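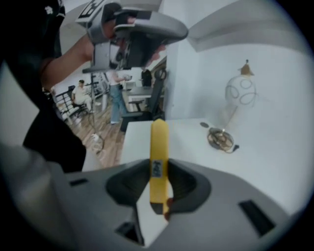 Yellow finger, tag low on the pad. Second unit in the operator's hand.

Pultevier Forum > Hand-held grippers > Setup and maintenance
Thread: Finger width drifts over a session, Dosener pair

praser_bench
We run two Dosener hand-held grippers as a pair. Jaw width is computed from the tags on the fingers, no encoder. After a full calibration the closed reading is 0.0 mm. By mid-afternoon one unit reads 1.4 mm closed, the other stays within 0.2. Recalibrating clears it until the next day. Firmware is 514 on both. Fingers are the stock yellow ones, printed in-house on the Praser profile. What I have done so far:
— reseated both fingers and torqued the root screws to spec
— swapped the tags between units
— cleaned the lens with alcohol and a lint-free wipe
The drift stays with the unit. It did not follow the tags.

kerf_and_shim
Check the linkage return spring before anything optical. If the unit does not close fully under its own spring, 1.4 mm may be a true reading. Put a feeler gauge between the pads when it reads high.

praser_bench
Gauge will not go in at 0.05. Pads are touching.

Holger Lundgren
Then the tag has moved relative to the camera, or the camera has moved relative to the body. Tags are cleared by your swap. Look at the lens mount. On the Dosener the mount is held by M2 screws into bare plastic, and they relax after some 200 hours of handling. Back them out, one drop of low-strength threadlocker, 22 cNm, no more. The bosses strip easily.

kerf_and_shim
I disagree on threadlocker. Several of the common anaerobic types attack printed and molded plastic, and you get cracks at the boss a month later. Use heat-set inserts and leave the screws dry.

Holger Lundgren
Inserts mean opening the shell and redoing the whole calibration. For a unit that has to be back in use the same day I would not. If the plastic is a concern, use a plastic-safe grade and let it cure overnight.

praser_bench
Mount screws on the drifting unit took a quarter turn each. I will report back on whether that fixes it.

Related question while I have the covers off. For contact tasks I would like to move to the black V-shaped pads with the fine grid texture. View past them:

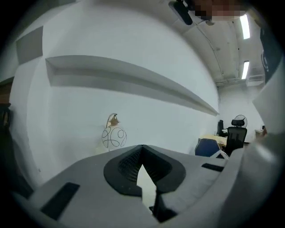 acuna_r
Those pads grip better than the yellow fingers on small hard parts, but the grid loads up with lint and the friction drops. Brush it out along the grid with a dry nylon brush at the start of each session. Alcohol left a film on ours. Also redo the closed position after the swap. The zero from the yellow fingers does not carry over.

kerf_and_shim
Agree on the zero. Do it with the pads at room temperature. A unit that has sat on a charger reads differently.

praser_bench
Noted. Is there a preferred procedure for the zero?

acuna_r
Open and close 3 times by hand, let it rest closed, then take the reading. Repeat at full open. If the two closed readings differ by more than 0.3 mm, go back to the mount.

praser_bench
Back with numbers. Retightened dry, no threadlocker. Closed reading was 0.0 at 8 a.m. and 0.3 at 4 p.m. Better, still more than the other unit.

Holger Lundgren
Dry will creep again. Mark the screw heads with paint so you can see it.

kerf_and_shim
Paint marks, yes. I still say inserts at the next teardown.

praser_bench
Marks are on. Inserts ordered, Acuña has the M2 short ones in stock. Leaving the thread open until they are in.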